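May 5, 2006
By Sun-ja Sun

3.2 Household survey

The deposit trial in Keltley began in March and covered 3,748 households. Each one received a short form asking how drinks were bought, where they were consumed, and what became of the container. We received 3,588 usable forms. Households that had moved to Bimberg during the trial were left out.

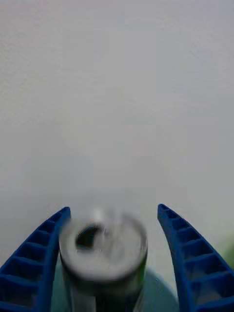

3.3 Reuse at home

Reusable cups were treated as a separate category – the earlier Geum study had combined them with glassware, which made its totals hard to compare with ours.

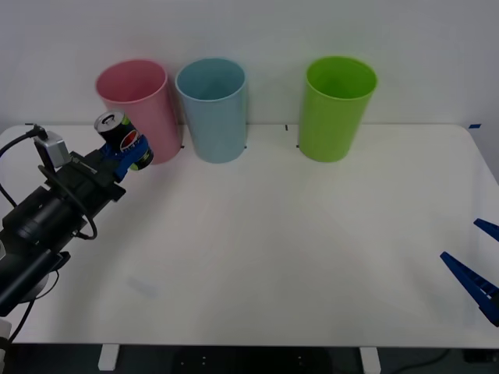

Of the usable forms, 705 listed a can as the last drink container used at home. These households did not differ from the rest in size or income. Six forms gave two answers and were coded by the first. Return rates by street follow the method of Trarnetti, with one change – apartment buildings are counted as single addresses. 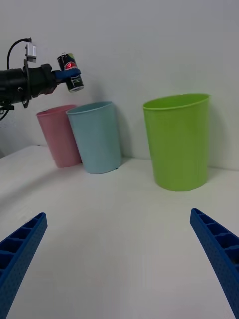

Figure 3. Soda can and plastic cups.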